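News > Science & Tech > Local Labs

Lab robot halts itself over a plate it never dropped

The robot arm at Jandbridge's Drondside laboratory came back on shift this month after a fault that stopped it again and again, always for the same stated reason. It believed it had dropped something. It had dropped nothing.

The arm's job is to carry microplates, the small gridded dishes in which labs run a great many tiny tests at once, from one resting place to another. It picks a plate up, moves it, puts it down and goes back for the next. People used to do this, and complained about their wrists.

Trouble began in October, when a check in the control software began reporting a "plate lost in transit" alarm in the middle of a move. The safety rules are strict on that point. If a plate goes missing between two stops, the arm must freeze where it is, lock its joints and wait for a human being to come and look. The human being came and looked. The plate was in the gripper, exactly where it was supposed to be, and had been the whole time.

"You'd walk over and it would be holding the thing out in front of it like a waiter," said Hjørdis Lundgren, who runs the automation group at Drondside. "And the screen would be telling you, in red, that the plate was on the floor."

The first theory was the plates. The second theory was the gripper fingers, which were taken off, cleaned, measured and put back. The third theory, popular with the night shift, was that the arm wanted a break. None of these held up. The alarms went on, sometimes twice before lunch, and every one of them meant a restart, a form and a run of samples that had sat out longer than it should have.

The form asks the operator to state where the plate was found. There is a box for "floor," a box for "work surface" and a box for "other." By the second week, "other" was getting a great deal of use, and one entry read simply "in its hand."

Lundgren's group then rebuilt the workstation in simulation and ran the moves there, on the reasoning that a virtual plate can be dropped all day and somebody else doesn't have to mop. The virtual cell was put together by Staretum, a small software firm that had already modeled the bench when it was first laid out.
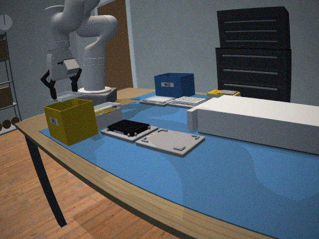

The simulated workstation, with the arm's gripper open above a gray tray. Image: Staretum

The team ran 100 transfers in the model. At first the virtual arm behaved beautifully, which was no help to anyone. Then Staretum's engineers loaded the real cell's own settings file, including a patch that had been installed shortly before the trouble started, and the model obligingly lost its mind in the same way.

The patch had changed how the arm decides whether it is holding something. Before, the controller looked at how far apart the fingers were after closing. Fingers stopped at the width of a plate meant a plate; fingers all the way shut meant air. The new version also looked at how hard the motor was working to keep them there, and it expected that effort to stay above a certain line for the whole trip.

On most moves it did. On a long move with a sharp slowdown at the end, the effort dipped under the line for a moment as the arm braked. The plate did not budge. The software, seeing the dip, concluded that the plate had departed.

"It was a very confident piece of code," said Brigitta Nägeli, the engineer at Staretum who traced the fault. "It had one bad number, and it never thought to check with the other number, which was fine."

The check had been added for a sensible reason. A warped plate can hold the fingers apart and still slip, and the old test would have missed that until the plate arrived somewhere without its contents. Asked whether the old test had ever missed one at Drondside, Lundgren said it had not, and then looked around for some wood to knock on.

No one was hurt in any of the stops, and the laboratory says no results were released from samples caught up in them. The runs that were interrupted were thrown out and repeated, a job that fell to the same people whose wrists the robot had been bought to spare.

There was one real safety problem, and the robot did not cause it. After enough false alarms, staff had begun clearing them from the control desk without walking over to check the gripper first. Jandbridge's own review found 20 cases of this. In each, the plate was where it should have been and the arm carried on as before. The review took a dim view all the same. An arm that really has lost a plate may set off again over broken plastic and spilled samples, and the walk to the bench takes less time than the cleanup.

"We trained people to ignore it," Lundgren said. "We didn't mean to. We did it very efficiently."

The fix went in over a single night. The controller now needs 2 signs of a missing plate before it calls one missing: the drop in effort, and a change in the finger spacing. The line for motor effort has also been made to allow for braking. Alarms can no longer be cleared from the desk at all. They have to be cleared at a button beside the bench, which has been mounted, after some discussion, at a height that requires the person pressing it to look at the gripper.

Staretum ran the same set of transfers with the new settings and got no false alarms. It then told the virtual arm to drop a plate on purpose, to be certain the thing could still tell. It could. Nägeli said the group took more satisfaction in that than was perhaps dignified.

Not everyone is quite finished with the matter. Åberg, which services the arm, has asked for the full set of logs and wants to know why the patch was installed on a working cell during the day shift. Jandbridge says it will answer in writing. Lundgren said the short version of the answer was that the installer had offered a button marked "now" and a button marked "later," and that it had been a quiet afternoon.

Future patches will be tried in the simulation first, then on the real arm with empty plates, and only then with anything that somebody might want back. The schedule adds a day to each update. The night shift has asked whether the arm might also be shown its own incident forms.

The alarm has come up once since the repair. An operator walked over to the bench, as required, and looked. The fingers were shut, the plate was on the work surface, and the box on the form marked "work surface" was ticked for the first time. Staff are said to have been rather pleased with the robot – it had finally dropped one, and it had said so.

Related
Drondside lab extends night hours for sample drop-off
Why your test results come back on a little plastic grid
Warehouse carts stuck in standoff at loading door
Staretum opens second office above the bakery

Contact the newsroom | Corrections | Copyright, all rights reserved | Back to top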